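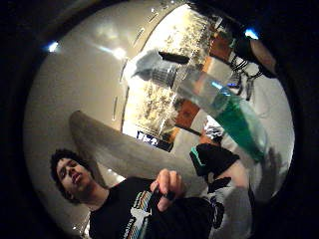

Nives Bortolotti wrote to us that her saved games vanished after she moved Tromen to a new computer, and asked which folder she should have copied first. The steps in this section are the ones we sent her, with two cautions added.

8 Moving your saved games

Tromen keeps saved games apart from the game itself. Reinstalling the game does not bring them back.

On the old computer

1. Start Tromen and load the game you played last. Save it again in a new slot.
2. Go to Options, then Storage, and choose Pack Saves.
3. Pick a place for the packed file. A memory stick will do.
4. Wait for the word Done at the foot of the window, then quit.

Caution: Do not rename the packed file. Tromen checks the name when it unpacks and will refuse one it does not know.

On the new computer

5. Install Tromen and run it once, as far as the title page. This makes the empty save folder.
6. Go to Options, then Storage, and choose Unpack Saves.
7. Find the packed file and press Open.
8. If you are asked whether to replace slot 1, answer No. Your old games will go into the next free slots.

Note: There are 14 slots for each player. If they are all in use, delete one before you unpack – the game will not do it for you. 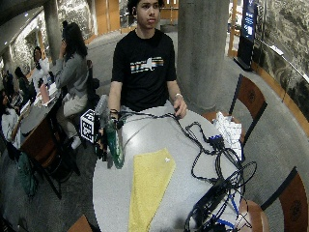

Section 8: Moving your saved games

Error 2529

This means the packed file was made by a newer version of the game than the one trying to read it. Update the new computer and repeat steps 6 to 8. The packed file is not harmed by a failed attempt.

Players with the Erkelar add-on

Install Erkelar before you unpack. Games saved on the Erkelar maps show in grey without it and cannot be loaded. If you have already unpacked, install the add-on and restart Tromen.

Caution: Saves from the Cidov test version cannot be moved. Keep them on the old computer if you still want to play them.

Key settings and screen settings are not packed. Set these again by hand under Options, then Controls.

Last changed 24 October 2011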